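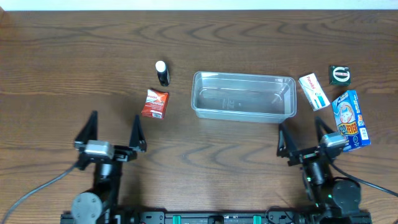
Home News Health Business Community Contact
Search this site Enter keyword Go

Pultcombe pharmacy extends free medicine delivery through June

May 3, 2020

Lykkegaard Pharmacy will keep delivering prescriptions free of charge to homes in Pultcombe and the surrounding farms until the end of June, the shop said. The service began in March and was first planned to run for four weeks.

The pharmacy on Mill Street now takes up to 100 delivery orders a day. Before this spring it handled only a few a week, mostly for people just home from the hospital.

"We thought demand would drop off after the first rush, and it didn't," said Mikkel Þórarinsdóttir, the pharmacist in charge. "A lot of our customers are older or have breathing trouble. They don't want to stand in line, and we don't want them to."

Orders phoned in before noon go out the same day. Anything later goes out the next morning. Drivers leave the bag on the doorstep, ring the bell and step back until someone comes to the door. A signature is no longer needed for most items, but the driver will ask for a name and date of birth from a distance. Some controlled medicines still have to be picked up in person by the patient or by someone the patient has named in writing.

The delivery area covers Pultcombe itself, the Vudari housing development and the county road as far as the old grain elevator. People living past that point can still call, and the pharmacy will try to add them to a run on the days a driver is headed that way.
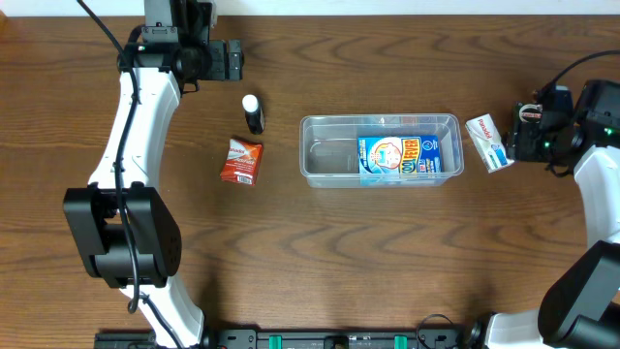

The pharmacy has also changed how refills work. Regular customers can ask for all their repeat prescriptions to be lined up on one date, so that everything arrives in one bag. Þórarinsdóttir said this has cut down on second trips and on calls from people who found they had run out of one medicine a week after getting the others. It takes one or two short refills to get the dates to match, and the customer's doctor has to agree to it.

Supply has been uneven. Thermometers sold out in March and have come back only in small lots. Pain relievers were limited to one package per customer for a time, and that limit has now been lifted. Hand sanitizer is still limited to one bottle per household.

Afroza Herath, who organizes the drivers, said 69 people offered to help after a notice went up in the grocery store window. Five are now driving regular routes, and the rest are on a call list. All of the drivers use their own cars, and the pharmacy pays for gas. Cimance, the packaging firm out by the highway, gave the paper bags.

"Mornings are the busy part," Herath said. "If you can wait until afternoon, tell us when you call. It helps us get to the people who can't."

She asked customers to leave a porch light on in the evening and to make sure the house number can be read from the street. Dogs should be kept inside - one driver has already had to leave a bag on top of a mailbox and phone the customer from the car.

The pharmacy is also asking people to go through what they already have before ordering more. Anything past its date should be set aside and kept away from children. The drop-off bin for old medicine inside the shop is closed for now, and drivers can't take returns. The shop plans to open the bin again once its regular hours are back. 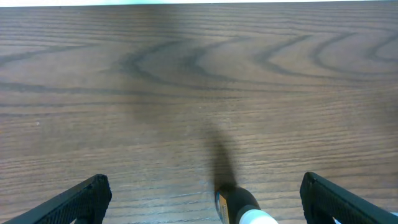

Can a neighbor order on someone else's behalf?

A neighbor or relative may place the order by phone as long as they can give the patient's full name, address and date of birth, and the pharmacy will call the patient back to confirm before anything is sent out.

The counter remains open for pickup, with four customers allowed inside at a time. The first hour of each day is set aside for people over 65 and anyone with a health condition that puts them at higher risk. Staff will bring orders out to the parking lot for customers who call ahead.

Related items
Library to lend books by curbside pickup
Vudari residents ask for second bus stop
Cimance adds evening shift
Pultcombe farmers market moves to school parking lot
Clinic offers phone visits for routine checkups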